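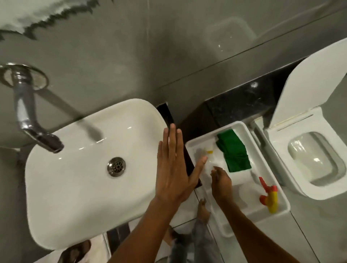

4. Setting Up Your Author Page and Book Listing

Before you start, have your finished manuscript, your cover file and your book description open. Flirard says this section takes a few minutes. Allow 60, more if you haven't written the description yet.

4.1 Adding the author bio

1. Sign in to Flirard and open Author Page from the left menu.
2. Click Edit Bio. The box accepts up to 800 characters, spaces included. The counter turns red at the limit but lets you keep typing, and the extra text is dropped when you save.
3. Write in the third person. Stores reprint the bio as it stands, and "I" reads oddly on a retailer's page.
4. Leave out "award-winning" unless you can name the award. Readers do look it up.
5. Click Save, then reload the page and check that the last sentence is still there.

Note: The Suggest Bio button fills the box with stock praise. We tried it on a memoir, a cookbook and a western and got much the same paragraph each time. Use it if you're stuck, then rewrite it.

4.2 Adding the book description

1. Open Titles, choose your book and click Description.
2. Paste the text with no formatting. Italics copied from a word processor turn into stray symbols in the Distico feed.
3. Put the subject of the book in the first 100 characters. Most store pages hide the rest behind a link.
4. Pick up to 6 subject categories. The "reach score" beside each one is said to predict sales. We have seen no evidence that it does, so choose the categories that fit the book.
5. Click Send to Stores.

Caution: Once a title has been sent, the subtitle can't be changed without a new edition. The pop-up warning mentions only the price. Check the subtitle yourself.

4.3 If the listing does not appear

The status line may say Live before any store shows the book. Search for the title on the store itself. If it's missing, open Feed Log and look for a line marked Held. A held line usually means the author name on the cover doesn't match the one in your account, down to the middle initial.

Last checked 30/04/2018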